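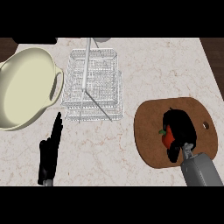 Keep the simulated cell as carefully as the real one

Our kitchen cell exists twice. One copy is bolted to the floor in Altura, and the other is a rendered scene with a marble countertop, a wire basket, a casserole dish, a cutting board with a red pepper on it, and the gray arm reaching in from the corner. The floor copy has a maintenance log going back six years. The rendered copy had a folder called "new_final" until last June.

I think that is the wrong way to run a cell, and I think most small shops run it that way.

A real arm gets attention when it drifts. The gripper closes a little off center, somebody hears it, and the fingers get shimmed the same afternoon. A simulated arm makes no noise. Its base can sit a few millimeters away from where the real base sits and it will go on picking peppers all night, and everything learned from those picks goes to the floor with the error in it.

We lost most of a month to this. The floor arm had been moved during a bench swap and re-leveled by the book. The scene kept the old mount position. Grasps on large objects were fine. Anything small, a pepper or a spoon, got pinched at the fingertip and dropped. We replaced finger pads, then a cable, then sent a wrist joint back to Carvalho for inspection. They returned it with no fault found and an invoice for 902 dollars. The fix was one line in a config file.

So I am in favor of a few dull habits.

Measure the real base after any move and enter the numbers in the scene before the arm is powered up for work. Do it in the same work order. If it is a separate ticket it will wait.

Check the contact shapes, since they are what the gripper touches. A wire basket is the worst case in our scene. The mesh you look at and the shape the physics uses are different files, and if one is edited and the other is left alone, the arm stops in midair or goes through the handle. Open baskets and looped dish handles should be on the inspection sheet by name.

Run a fixed set of test grasps on a schedule. Ours is 600 picks, started at 6 in the evening. It used to be 800, but the extra ones told us nothing new. Results go into Redis so that the morning shift can compare them with the last run without opening the simulator.

Write down who changed what. We use Kodon for the floor log and now the scene has its own page there, with the same columns. A changed friction value is a repair and gets signed like one.

The usual objection is cost. A technician's hour spent on a rendered countertop looks like an hour taken from the machine that does the work. I understand that, and in a shop with one arm and one task I might agree. Anyone training on the scene and running on the floor has two machines, though, and is paying for both already.

The other objection is that the scene belongs to the software people. In our shop that meant it was looked after by whoever had opened it last. The technicians know where the base is, how far the fingers open and what a worn pad does to a grip. Give them the keys to the file.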